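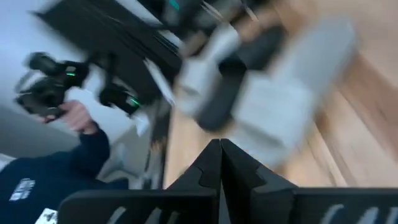
4.2 Finger wear and recalibration on the Brondcombe cell

The service manual for the Florero gripper asks for a fingertip check every 2000 grasp cycles and says little about what the check should find. We followed that schedule for the first part of the study and came to doubt it. Most of what went wrong with the cell went wrong between checks, and most of what the checks turned up had no effect on the work.

The cell has one arm, one two-finger gripper with black stepped jaws, a wrist camera that sees both fingertips, and a wooden table. It is shut down for service at the end of the shift. The operator jogs the arm to the service pose, closes the fingers on a gauge strip, and compares the gap at the tips with the value stored at the last calibration. If the two differ by more than the allowed amount, the fingers come off, the mounting faces are wiped, and the screws are tightened again in the order given on the card. A full recalibration takes 30 minutes when nothing is stuck.

Earlier work on this family of grippers (the Michailidis procedure, as it is known in our lab) treats gap drift as a sign of worn jaw faces. Our records do not support that reading very well. Over the study period we logged 202 service entries. In the larger share of those with measurable drift, retightening alone brought the gap back within limits, with the same fingers refitted. Worn faces would not recover this way. Loose screws would, and so would dirt on the mounting face, and the log as we kept it cannot tell these two apart. We should have recorded the screw torque before loosening. We started doing so in July, too late to say much.

Figure 3 shows the stored gap value over the study period. The sawtooth shape is easy to over-read. Each drop marks a service, but the operators also re-zeroed the gap by hand on some occasions without opening a service entry, and those drops look the same on the plot. We have marked the ones we could confirm and left the others in. A smoother curve could be had by removing them, and we do not think it would be a more truthful one.

Figure 3. Stored fingertip gap at the service pose, by grasp cycle. Filled marks: full service with fingers removed. Open marks: confirmed manual re-zero. Unmarked drops are unexplained.

The wrist camera was sold to us partly as a maintenance aid. The Multis software compares each view of the fingertips with a reference and raises a warning when the outline has shifted. In practice the warning was of limited use. It fired on lighting changes, and it fired when the arm was still moving and the background was smeared behind the fingers. We ended up accepting warnings only when the arm had been still for 400 milliseconds, which removed most of the false ones and, we suspect, a few real ones too. No warning led to a repair that the gauge strip would not have called for the same evening.

For these reasons we replaced the fixed interval with a shorter daily check using the gauge strip alone, and kept full removal for cases where the strip failed twice in a row. Downtime fell. How much of that is due to the new rule is hard to say: the operators had also become quicker at the job, and the second set of screws came with a locking patch the first did not have. Anyone comparing our downtime figures with those from another cell should keep both changes in mind.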